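Semple Home & Laundry Help > Folding, Storage, Small Closets

How do you fold a big slippery scarf so it stays folded?

Posted by pamow_upstairs

I have inherited, by way of a cousin's closet purge, a quantity of scarves. Most behave. The problem ones are large, thin and swirly, the kind that look like someone dropped three colors of ink in a bathtub, and they will not stay in any shape I put them in. I fold one into a nice rectangle, set it in the drawer, and by morning it has relaxed into a puddle and taken its neighbors along.

I have one shallow drawer, 14 inches wide, and a closet rod that is already full of coats. I don't want to buy an organizer. I bought an organizer in August and it is now a thing I have to store.

Also, is there a way to do this without a table? Mine is permanently covered in mail, so I've been working on the floor.

6 replies hidden, 3 shown

brunditz_linens
Accepted by poster

Rolling beats folding for these. A flat fold in slick fabric is held together by good intentions, and the first time you open the drawer in a hurry it all slides.

The floor is fine, by the way. Sweep it first. I did mine on the floor for years in a rental in Fivthorpe where the kitchen counter was the size of a cutting board, and the only harm done was to my knees.

Start by finding two corners that share an edge and giving the whole thing one good shake to let the air out of it. Let it drop to the floor while it's still more or less open. If you lower it slowly it bunches, and then you spend ten minutes looking for the edge you had a moment ago. 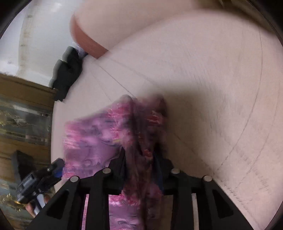
Once it's down, smooth from the middle outward with the flat of your hand. Bring one long edge over to meet the other, then do that again so you have a strip. Keep halving until the strip is a little narrower than your drawer is deep, then roll it up from one short end, snug but not strangled. Tuck the last corner into the center of the roll with a finger.

Stand the rolls on end if the drawer is tall enough. Yours is shallow, so lay them down side by side, seam side under, and pack them close. They hold each other up. A half-full drawer of rolls will wander, so fill the leftover space with socks.

One warning: check for a second layer before you start smoothing. Some of these are lined, and a lining that has twisted inside makes a lump that no amount of patting will fix. Hold it by the top edge and let it hang until the inside falls straight. If it won't, it's probably caught at a seam and you'll have to reach in and persuade it.

fourteen_hangers

Hang them. I know you said the rod is full, but a scarf takes up no width at all if you loop it over the bar of a hanger that already has a coat on it. Coat goes on the shoulders, scarf goes on the bar, done. They do slide off. I pick them up again every couple of weeks and consider that my exercise.

I have 140 scarves according to my sister, who exaggerates, but not by as much as I'd like.

grudging_tidier

Give half of them away. You got them from somebody's purge, so purge them onward.

If you insist on keeping them, I roll mine like the first reply says and put a loose hair tie around each one. Fabric-covered, not the rubber kind, which leaves a dent that lasts until you iron it. Don't iron it hot either. I learned that on a purple one and now I own a very small purple one.

Comment from pamow_upstairs

Rolled all of them tonight. The drawer closes, for the first time in its life with me. The worst one had a dark inner layer that had twisted up into a knot, and letting it hang did sort it out, after a stern talk and one seam I may have to restitch. I did not have enough socks to fill the gap so there are two dish towels in there now – we'll see who remembers that.

Not giving half away. Thinking about a quarter.

Comment from brunditz_linens

Restitch it before you wear it. Those seams keep going once they've started.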